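Chapter 7

Chores: What Machines Can and Cannot Do Yet

In this chapter
7.1 Why chores are a fair test
7.2 Structured and unstructured work
7.3 The last hand on the job
7.4 Clear, shiny and breakable things
7.5 Reading a success rate
7.6 Homes and shop floors compared

Key terms: structured environment, fixture, regrasp, compliance, recovery, intervention, cycle time

Chapter 6 ended with a robot arm that could follow a planned path to within a fraction of a millimeter. That arm can weld the same seam on the same bracket all day. Put it in a kitchen and ask it to empty a dishwasher, and most of what you learned in Chapters 4 to 6 stops being enough. The path is no longer known in advance. The objects differ from one another, some of them touch, and a person may have put a bowl in upside down.

This chapter looks at that gap. We want to answer a plain question: which chores can a machine do today, which ones can it do with help, and which ones still belong to people? The answer changes from year to year, so we will spend less time on particular machines and more time on how to judge a claim when you meet one.

7.1 Why chores are a fair test

People tend to rank jobs by how hard they are to learn. Accounting takes years. Folding a towel takes a few minutes, and a child can manage it. Machines do not follow that ranking. Adding a column of figures was one of the first things computers were used for, and towel folding was still a research topic decades later.

The reason lies in what each task asks for. A column of figures arrives complete. A towel has no fixed shape, and each time you pick it up it hangs differently. To fold it, a machine must find a corner, hold it without losing it, find a second corner, and notice when it has taken hold of a hem in the middle by mistake. Each step depends on how the last one came out.

Chores also come in long chains. "Set the table" sounds like one instruction, but a person doing it makes dozens of small choices: which cupboard, how many plates at once, whether a fork is clean enough. A machine that does each step well can still fail at the chain, as Section 7.5 will show with numbers.

Finally, chores have a customer. A laboratory demonstration is finished when the cup is on the shelf. In a home, the cup has to be on the right shelf, the right way up, and not chipped.

7.2 Structured and unstructured work

A structured environment is one that has been arranged so the machine does not have to cope with surprises. Parts arrive in trays with a pocket for each piece. Lighting stays constant. People are kept out, or the machine slows down when they come near.

Consider the packing line at Trudmont, a maker of kitchen hardware used as a running case in this book. Its cabinet hinges come off a press and drop into molded trays, all facing the same way. A simple arm with a suction cup moves them into cartons. The arm is not clever. Most of the cleverness is in the tray, which was designed so that the arm would always find a flat surface in the same place. A tray or clamp used this way is called a fixture.

Now consider returns at the same company. Customers send hinges back in sandwich bags, in shoeboxes, taped to the packing slip, or loose in an envelope with the screws. The firm tried the same arm on this work and gave up after one summer. A person still opens every return, and she can sort most of them before she has finished reading the slip.

Both jobs amount to picking up hinges. The difference is how much of the problem was solved before the machine arrived. When you read that a robot "can" do a task, ask what was done to the room first.

7.3 The last hand on the job

Few tasks are handed over whole. More often a machine takes the middle of a job, and people keep both ends. A dishwasher is a familiar case. It washes better than most people do, and it has been common in homes for a long time. It does not clear the table, scrape the plates, load itself, or put anything away. The washing was automated by putting it inside a box with a door. The handling on either side was left alone.

Kenta Maruyama ran a small equipment shop in Wustitz before he began teaching, and he used to ask his students to draw any job as a strip of boxes, one for each time something is picked up, turned or put down. They then shaded the boxes a machine could take over with no change to the building. For cleaning a hotel room, a typical strip had 20 boxes and three shaded ones, and students often argued over the third.

The strip is a useful tool, and you will draw several in the exercises. It shows that the unshaded boxes are usually short. They take a person two or three seconds each, and for that reason they are easy to leave out of an estimate. They are also where the remaining labor is.

7.4 Clear, shiny and breakable things

Glassware gathers several hard problems in one place, so we will use it as the main example for the rest of the chapter.

The first problem is seeing. Many depth cameras work by sending out infrared light and measuring what comes back. Clear glass lets much of that light through and bends the rest. To the camera, a tumbler may look like a hole in the table or like nothing at all. Polished metal causes the opposite trouble. It reflects its surroundings, and the camera may report a surface some distance behind the real one. A tray of glasses on a table can leave a depth image full of gaps.

The second problem is crowding. Glasses are stored close together. Fingers have to go into the space between them, and a gripper is often thicker than that space. People deal with this by tilting a glass, nudging its neighbor, or changing grip partway through. Letting go and taking hold again in a better place is called a regrasp, and people do it without thinking.

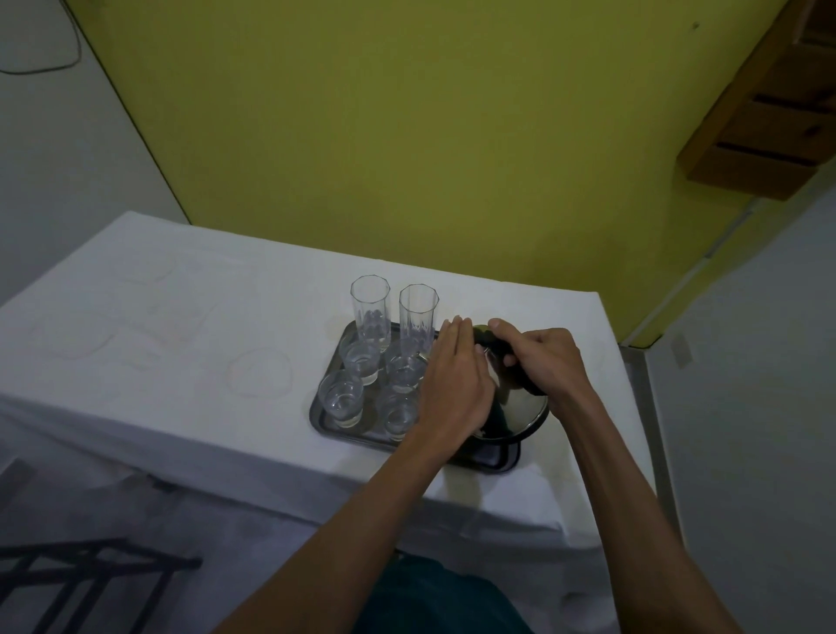

The third problem is force. A thick tumbler will stand a firm squeeze, and a thin stem will not. A person adjusts within a moment of touching the glass. For a machine to do the same, it needs either sensors in the fingers or soft parts that give way on contact. Giving way under load is called compliance, and it can come from the control software, from springs and rubber, or from both.

Two hands help with all three problems. One hand can take the weight while the other steadies or turns, as you do with any lid that is wider than your palm. Lids and covers have a second difficulty: the knob is easy to grasp, but the rim is what has to end up in the right place. The machine must plan for a part it is not touching. Two-armed robots exist and can do this kind of work under good conditions. They cost more, they need more room, and the arms must be kept from hitting each other, which takes up planning time on every move.

7.5 Reading a success rate

Suppose a report says that a machine places a glass correctly 98 times in 100. Is that good? For one glass, it may be. For a tray of six, every placement has to go right. If the attempts are independent, the chance of a clean tray is 0.98 multiplied by itself six times, or 0.886. More than one tray in ten will go wrong somewhere.

Long chores are harsher still. At 98 percent per step, a chain of 20 steps finishes without error about two times in three.

What happens after an error matters as much as the rate. If the machine notices that it missed and tries again, the step costs a few extra seconds. This is recovery. If it does not notice, it carries on with an empty hand, and a person has to step in. This is an intervention. A dropped glass is a third case, and neither kind of second try will fix it.

The Prollora trials, our second running case, recorded 2,877 attempts to move a single item from a rack to a shelf. The first summary gave one figure, 1,381 attempts completed with no error of any kind. The engineers were disappointed, and the project was nearly stopped. A closer look showed that many of the other attempts had ended well after a retry. The fair reading was that the machine was slow and often clumsy, but that it knew when it had missed. That is a much better starting point than a faster machine that does not.

When you read a result, look for four things: the number of attempts, what counted as success, who reset the objects between attempts, and how long each attempt took. The time for one full attempt, including the reset, is the cycle time. Videos are often sped up, and the speed is usually printed in a corner.

7.6 Homes and shop floors compared

A shop can change itself to suit a machine. It can repaint the floor, buy one size of bin, and train staff to load a cart the same way each time. A household mostly will not. Nobody wants to replace all the drinking glasses so that a gripper fits them, and a family that owns five kinds of cup will soon own a sixth.

On the other hand, a home can be patient. A café must clear tables in minutes during the lunch rush. A machine that takes all night to put away one load of dishes would be useless there, yet it might suit a household well, provided it is quiet and breaks nothing.

Keep both sides in mind as you work through the case that follows. Samir is a 40-seat restaurant whose owner has asked for advice on automating the care of tableware, from the moment a guest leaves to the moment the next one sits down. You will draw the strip, mark the fixtures that could be added, and estimate the cycle time for each shaded box.

Before you read on

1. Choose a chore you did this morning and draw it as a strip of boxes. Shade those a machine could take over in your own home as it stands.

2. Name one change to the room that would let you shade another box. Who would have to live with that change?

3. A machine completes each step of a ten-step chore 99 percent of the time and never notices its own errors. How often does it finish the whole chore correctly? Keep your work for use in Section 7.5 of the workbook.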